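ok so a few of you asked how the move to the new apartment went and I said I'd do a thread, and then I ignored it for most of February. Here goes. It's long. Get a snack.

First thing, the deposit. It was 1650, which made me lie down on my old floor for a while. My old place in Medve was cheap because the building had a nightclub under it and everyone pretended it didn't.

I did not pretend. I knew every song. I can still tell you what time it is by which song would be on. If you ever want to hear me do the whole 1 a.m. set from memory, buy me a drink.

The new place is on the Jelova side of the river, up a hill I underestimated very badly. On the map it's a nice little line. In person it's a wall with houses on it.

Movers wanted a fortune so I asked Kári Brøndum, who has a van and a very strong sense of how things should go into a van. We loaded it, he looked at it, we unloaded half of it, we loaded it again. He was right, I'm annoyed to say. It all went in.

Well, it all went in except the bookcase. The bookcase lives with my downstairs neighbor now. She's put shoes in it and seems happy, so goodbye bookcase.

Packing tip, the one I really have: write the ROOM on the box and also the three things you'll want first. I had nine boxes that said "misc" and one of them had the kettle. Guess which one I opened last!!

Other tip. Don't pack the scissors. I know, you think you won't. You will.

Someone asked about the noise. It's so quiet here. For the first four nights I couldn't sleep at all, I just lay there listening to the fridge think. I ended up playing an old recording of rain, which was still not as good as the nightclub.

I'm fine now though. I slept until 10 the other morning and woke up confused about what country I was in.

The kitchen is small but it has a window over the sink, and I've wanted a window over the sink since I was maybe six years old. My grandmother had one and she used to yell at people through it. I've only yelled once so far (a pigeon).

Groceries: there's a little shop at the bottom of the hill called Emska that sells everything except whatever you went in for. I've been in for lemons twice. I came out with a very good cheese and a mop.

Please don't tell me to order online. I like the man at the counter and he's started saving me the end pieces of the bread.

The internet took two weeks. TWO. Sokileo kept sending me a text saying my technician was on the way, and I'd sit on the stairs like a dog waiting for him. When he did come it took him ten minutes and he told me all about his divorce.

Anathi Mabuza came over to help me decide about paint and we decided nothing. We ate noodles on the floor and she talked me out of dark red, then back into it, then out again on her way down the stairs.
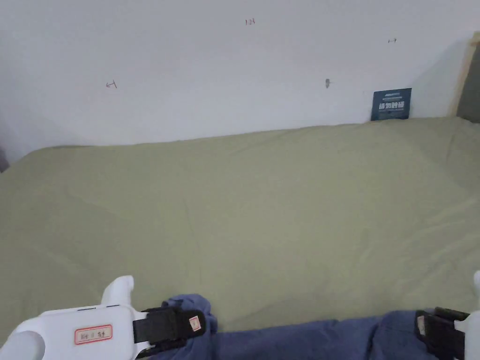 So the paint can wait. I've got a color card stuck to the fridge and I glare at it while the coffee's going. Right now it's between a warm gray and a green that's called something embarrassing like "Whispering Orchard."

Rent-wise, since people always ask and never want to ask: I'm paying around 50 more a month than before. I've been making my own lunches to cover it and I am so tired of chickpeas.

Would I do it again? Ask me after the summer, when I've carried a watermelon up this hill.

Things I still need: a lamp that doesn't buzz, a rug, a doormat, and someone who understands radiators. Mine makes a knocking sound at 5 a.m. like it wants to be let in.

If you've got a lamp you hate, message me. I can pay in end pieces of bread.

ok that's the thread, I'm off to look for the good pan. It's in one of the boxes that says misc.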